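I've ordered a weekly box from Zadard since December, and it has mostly fixed our dinners. They drop off 9 meals on Wednesday, packed flat, and I freeze two of them.

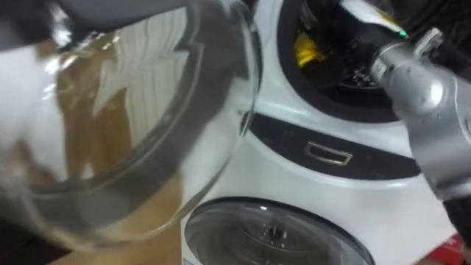 Amar Supper Club

The lentil stew is the best of the lot -- it reheats well and feeds two. The box is $152 now, up from last month. I asked in the club if it was still worth paying.

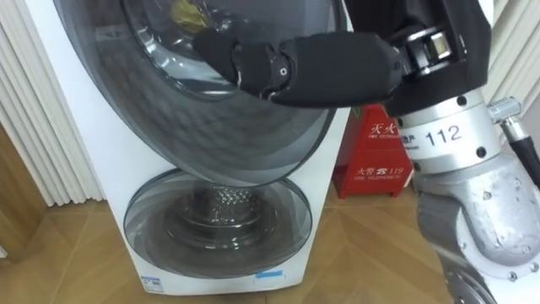 Unnithan wrote back that the half box has the same stew and costs less per meal if you skip the desserts. I may switch.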